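Last updated: December

What I did with my afternoon off: the robot open day at Gokton

I nearly didn't go. It was raining sideways, the bus was late, and I had half a mind to stay in with the crossword. But Evangelia Bakalis had put my name on the list weeks ago and I'd have had to face her at the next members' evening, so off I went with a flask and the wrong shoes.

If you haven't been out to Gokton since they did up the old print works, you'd hardly know it. They've put a proper front door in for a start (no more going round by the bins) and there's a café corner with real cups. The robotics people, Cisero, have the long room at the back, and once a year they open it up so the rest of us can have a nose. They'd set out 70 chairs and by two o'clock there were people standing along the radiators. Rafail Triantafyllou told me at the door that 115 had signed up, which must be a record for anything round here that doesn't involve a raffle.

Angeliki Kourkoulas did the welcome. She kept it short, bless her, and then handed over to Nektarios Michailidis, who ran the demonstration and talked us through it as he went. I'd expected something out of a car factory, all sparks and orange paint. What we got was a white table, a pair of black arms and a wicker basket, the sort you'd put on the sideboard for Sunday lunch. The job was bread rolls. That's all! Roll on the table, basket beside it, and the question for the afternoon was how you teach a machine to put one in the other.

I'll be truthful, I thought that would keep me interested for five minutes. I stayed for nearly two hours. Nektarios explained that a roll is a rotten thing to pick up if you're a robot. No two are the same shape, they squash if you grip too hard, and they wander off if you nudge them. The basket is no better, because the weave is dark and full of holes and the light comes through it, and the camera down by the gripper has to make sense of all that from very close to. He put the wrist camera's view up on the big screen for a while and I couldn't tell what I was looking at until my neighbour pointed out the rim. After that I was hooked — you start leaning in your seat as if it'll help the arm along.

He also told us they'd logged 2574 practice goes at table jobs like this one since the spring. I asked who eats the rolls. He said they get very stale and I shouldn't want one.

There was a break for tea at three, then a talk about Zendier, the software they use for sorting through all those recordings. Most of it went over my head, though the young people in front of me were scribbling away. I did follow the bit about why they save the clumsy attempts as well as the good ones. After that came 20 minutes of questions, which ran over, as they always do when someone wants to know if it can do the ironing. (Not yet. I was told to ask again.)

A few practical bits for anyone thinking of going next time. The car park fills early. The back room is chilly, so take a cardigan, and sit on the left if you want a decent view of the table. Children are welcome, and there was a good little corner for them with a toy grabber and some beanbags.

The basket, the bread and the arms, from close to and from further back: 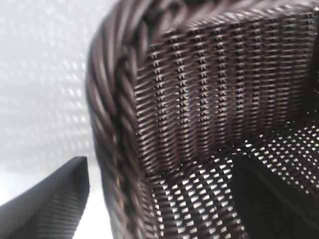
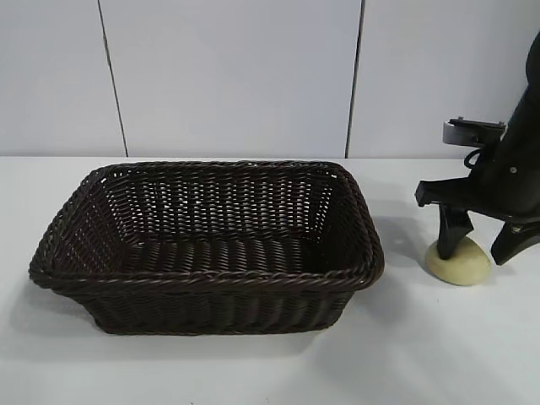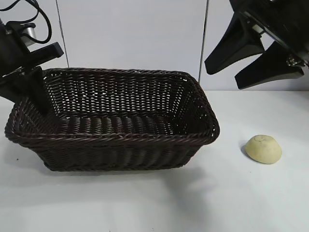

Sofia Giannakopoulos came away less taken with it than I did. She told me on the bus home that she could have filled that basket herself before the thing had made up its mind, and she'd like to see it try with something that matters to her, like getting the lid off a jar when her hands are bad. She did say she'd go again if they had a jar out next year, so I've passed that on to Angeliki.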